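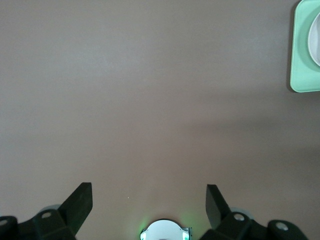 Wrist camera only, or add an overhead? (teleop, table setting)

kestrel_31
Setup is a leader arm driving a follower with a two-finger gripper. Task is spoon and fork onto a plate, plate on a tray. I have 100 demos recorded with the wrist camera alone. The trained policy grasps fine but wanders on approach. Is a second view worth the re-recording?

dmoraine
Yes. At the start of an approach the wrist view can be mostly bare tabletop, with the tray and dish in a corner. The policy has very little to steer by until it gets close.

Y. Kamolrat
Disagree. We ran the Druvell kitchen set at Suksawat on wrist view only. What fixed the wandering was operator habit. Ours were pausing in mid-air to think, and the policy learned the pauses. Trim them or re-record those episodes.

kestrel_31
I do pause. The end state has the spoon bowl up and the fork tines down, both on the plate: 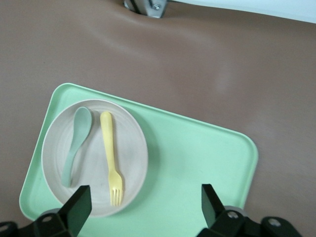
Re: end state

dmoraine
Then fix the orientation in your task spec. If the fork goes tines up in some demos and tines down in others, you are teaching two tasks. I would still add the overhead.

grirk_lab
Hand guiding instead of the leader arm? Fewer pauses in my experience.

Y. Kamolrat
Your hands end up in the camera view. Stay with teleop. Three operators, same spec, and vary the tray angle between episodes. Going to 1000 demos with one operator did less for us.

kestrel_31
Trimming pauses first. Overhead mount is on order either way.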